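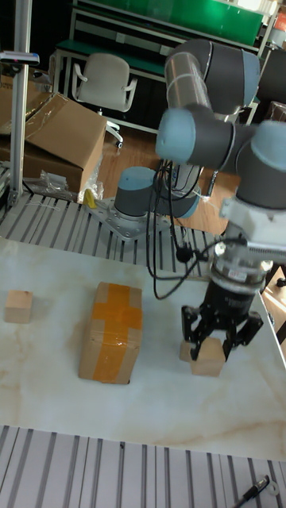

Wer Margit Aasen zum ersten Mal in ihrem Labor in Bistham besucht, bekommt zunächst einen Kaffee und dann, noch ehe die Tasse leer ist, eine Frage gestellt: Wie würden Sie einen Holzklotz greifen, wenn Sie nicht wüssten, wie schwer er ist? Man lacht ein wenig, man probiert es in der Luft – und steckt schon mitten in dem Thema, das sie und ihren Kollegen Darius Bălan seit Juni beschäftigt (und, wie beide gern zugeben, oft genug bis in den Feierabend hinein).

Ihr Verfahren heißt Grorkitz, nach dem Dorf, in dem Bălan aufgewachsen ist. Der Roboterarm mit seinen drei Fingern packt dabei nicht sofort fest zu. Er legt die Finger an, drückt ganz sacht, hebt den Gegenstand kaum merklich an und misst, was die Gelenke dabei spüren. Erst danach entscheidet die Steuerung, wie viel Kraft sie aufwenden will. »Meine Großmutter hat so Pfirsiche ausgesucht«, sagt Bălan und freut sich sichtlich über den Vergleich.

Für die Studie hat das Team 687 Griffe ausgewertet, an Klötzen, Würfeln und Kartons, mal allein auf dem Tisch, mal so dicht beieinander, dass die Finger kaum dazwischenpassen. Gelernt hat das System zuvor an gut 500 vorgeführten Bewegungen. Bei unbekannten Gegenständen rutschte ihm deutlich seltener etwas weg als der alten Steuerung, die stets mit gleicher Kraft zupackte. Schwierig bleiben glatte Flächen, Klebeband zum Beispiel, und daran sitzt Aasen gerade. Der nächste Versuch läuft schon am Nachmittag, und der Kaffee ist inzwischen kalt geworden.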